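Sep 22, 2022
By Montserrat Lozano

Munari Minutes, board records software: a review

Our college council moved its agendas, motions and term records to Munari Minutes last December, replacing a shared drive and a spreadsheet of appointments. I act as secretary to the board of governors and have used the program through a full cycle of regular meetings.

The core of the product is a register of members. Each entry holds the instrument of appointment, the commencement and expiry of the term, committee seats and declared interests. When a term is extended by order, the old expiry is kept and the new one sits under it with a link to the order. Britow, our previous trial, overwrote the field. Anyone who has had to establish whether a governor was validly seated on the day of a vote will see the value.

Agenda assembly is competent but slow. A package of 200 pages took 20 minutes to paginate on the office desktop, and late items force a rebuild of the whole package. Bookmarks survive the rebuild; hand-applied page stamps do not.

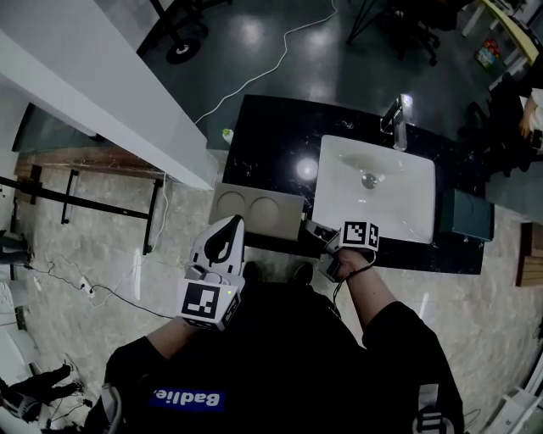
Motion tracking is the weakest module. A motion can be moved, seconded, amended and carried, but an amendment to an amendment has to be typed as a note. Attachments display as small thumbnails with no rotation control, so a picture in which lettering reads upside down, like the "Badlie." on the back of that black T-shirt, stays upside down in the printed minutes unless it is turned in another program first. Scanned schedules have the same problem.

Permissions are sensible. In-camera items sit in a separate book with its own log, and the chair's designate can be given access for a single meeting. Danuta Krajewska, our registrar, tested the log against the paper sign-out sheet and found 2 discrepancies, both on the paper side.

The licence is $2000 a year for one board. Export is to PDF and CSV, with the member register included in full. Support answered by email in plain language, though the printed manual still describes the previous menu layout.

Recommended for boards with staggered terms. Councils that mainly need motion tracking should wait for the next release.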